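Snakes in the yard: which tips are worth your time

Every spring somebody forwards me the same list of ways to keep snakes out of the shed and the crawl space. I've tried most of them over 14 years on a lot that backs onto a creek, and I don't think much of the list.

Mothballs. No. They stink, they're poisonous to kids and pets, and the label doesn't allow you to scatter them outdoors. I have watched a garter snake cross a line of them without slowing down.

Sulfur powder. Same story with a yellow mess. Liudmyla Nechyporuk, two doors down, put out a whole sack and had a rat snake sunning itself on the leftovers by the weekend.

Ultrasonic stakes. I bought a set of 2 from Ritilora. Snakes don't hear much through the air to begin with, so I'm not sure what the beeping was supposed to do. The box talks about "ground pulses" and gives no test results. I asked for some and got a coupon.

Rope around the tent or the porch. People swear by this one. A snake climbs trees. It will manage a rope.

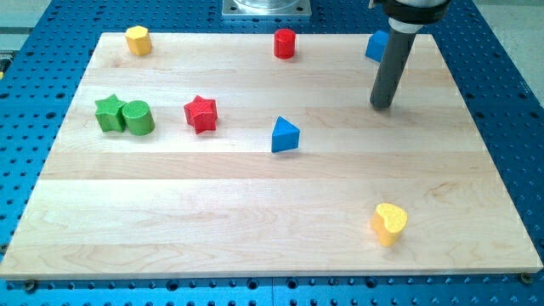

So what does help? Dull stuff, mostly. Close the gaps. A small snake will get through a hole the width of your finger, so check where pipes and cables come in, and look at the bottom corners of the shed door, where the weatherstrip always goes first. Quarter-inch hardware cloth works on vents. Foam alone doesn't hold up because mice chew it, and the snake follows the mice.

Which brings me to birdseed. If you have mice you'll have snakes. Put seed and dog food in metal cans with tight lids and sweep up under the feeder. Stack firewood off the ground and away from the wall. Keep the grass short from June on.

Conall Cullinane wrote in to say his cat keeps the place clear. Maybe. I'd want to know how many snakes he had before the cat.

If one gets indoors, shut the door to that room, lay a towel along the bottom and call somebody who can tell you what it is. Don't go at it with a shovel. Plenty of bites happen to people trying to kill the thing.

Still waiting to hear from anyone who got their money back on the stakes.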